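Prev by date | Next by date | Thread index | List home | Log in

25 May 2024
Ozan Demirtaş to the Genuso hardware list

Re: fingers not letting go after a grip

Despina Tudose wrote:

> Second time for us in Dondmont. Trigger released, fingers stay shut on the
> object. No error on the screen, recorder keeps running as if all is fine. First
> time was in April and I blamed the operator, sorry to him. Anyone else?
> Is it the spring or is it the encoder? And do we throw out the whole
> session or only the bad grips?
>
> Also what do people do when it sticks? Ours pulled the object out by hand
> with his other hand and got his thumb pinched. Not bad, but I don't want that
> to be the method.

Yes, us too. Short version: not the spring. Typing this between two other things so forgive the order.

We run the handheld units on toy pickup, pick from the bin, put back in the bin, people's homes mostly. Had 2,118 grips logged on the new fingers when I went looking. 49 of them have the fault, and nearly all of those are in sessions that ran long. Short sessions almost clean. Swapped springs on one unit, no change at all, so I stopped looking there.

What I think it is: the trigger link binds on the pivot after the screw backs out a little. Finger closes fine because you're pulling hard. Coming back there is only the spring and it can't beat the friction. Encoder is telling the truth the whole time, it reads closed becuase it is closed. The software is what misses it. Darko compares the trigger to the fingers only on the way in, never on the way out. So no error.
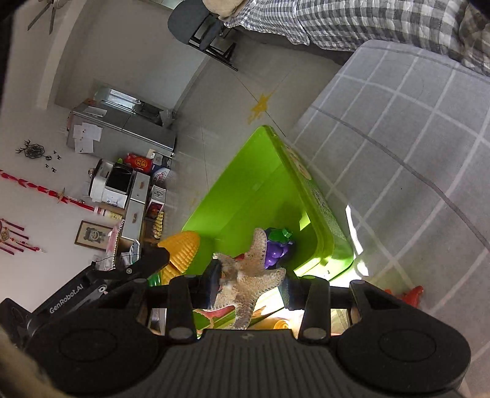
Rough, uneven objects are the worst for it. Smooth ones tend to slip out even with the fingers half stuck, so you never notice, and the grip gets marked as good. That worries me more than the ones we caught. My 49 is a floor.

On your data question, don't bin the session. Filter on finger width after trigger release, anything still closed 300 ms later gets flagged, then watch those by eye. Took me an evening. I'd drop the flagged grips and keep the rest, but if the screw was found loose at the end, I would look harder at the last 12 grips or so before the first flag.

On the thumb: please write that one up properly, even if it's small. Our rule as of now:

- sticks once, stop. Set the unit down on the floor, hand off the trigger
- power off before anyone touches the object or the fingers
- open it by the finger bases, both hands, not by pulling the object
- check pivot screw, tighten, log it, test open and close ten times empty
- sticks again same day, unit goes in the bag with a tag and stays there

And no kids in the room during a session. With toys all over the floor they come running, we had one reach in while the fingers were moving. Nothing happened but I didn't sleep great.

Cimuvik has my notes on the screw. They say threadlocker and a thicker washer, no date for the washer. I put threadlocker on two units, both ok so far but neither has had a long session yet so dont read much into it.

Despina can you send me the log from the April one? Just the trigger and width columns, I don't need the video. Want to see if yours creeps before it sticks or goes all at once. Ours creeps.

Have to run, will post the filter script tonight if I can find the version that works.

Ozan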